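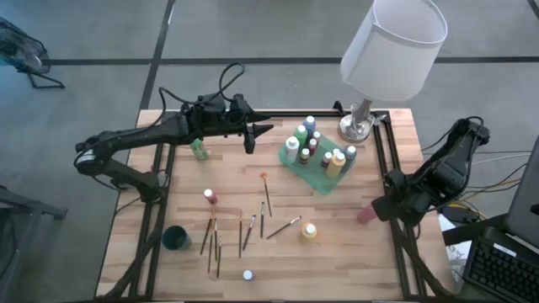

Shahzad Sethi writes that he has kept every books page from his local paper since he left school, 423 of them, and that the oldest are now so brown he is afraid to unfold them. He asks whether they can be saved and what to do with the new ones.

By the Wastberg household page, December
Last updated: December

Newsprint goes brown on its own, and light and heat speed it up. You can't turn it white again at home, so don't try bleach or lemon juice. What you can do is slow it down.

Start with clean, dry hands and a clear table. Cut with long scissors, a little outside the column rule, and write the paper's name and the month in soft pencil in the margin. Ballpoint dents the sheet and felt tip soaks through.

Take out staples, pins and paper clips, which rust. Leave old sticky tape where it is, as pulling it will bring the print away.

Lay each cutting flat. If it has to be folded, fold it once, between columns, never across a photograph. A brittle sheet that won't open should be left folded until someone at a records office can look at it.

Put a sheet of acid-free paper between cuttings and keep them in an acid-free box with a lid. A box 3 inches deep is plenty. Full ones get heavy and the bottom sheets crease. Shoe boxes are no good for long storage, and neither are the photo albums with sticky pages.

Keep the box in a bedroom cupboard or on a shelf on an inside wall. Lofts get too hot and garages too damp.

Photocopy anything you read often and handle the copy. My own reviews and letters pages came to 166 sheets and took two evenings. Use good white paper and file the copies in the same order as the originals.

Whole newspapers can be stored the same way, opened out to full page size if you have a drawer wide enough. Glossy supplements should go in a separate box, as they stick together if they get damp.

We use cookies to remember your settings. Sign up for the Wastberg newsletter to get new tips by email.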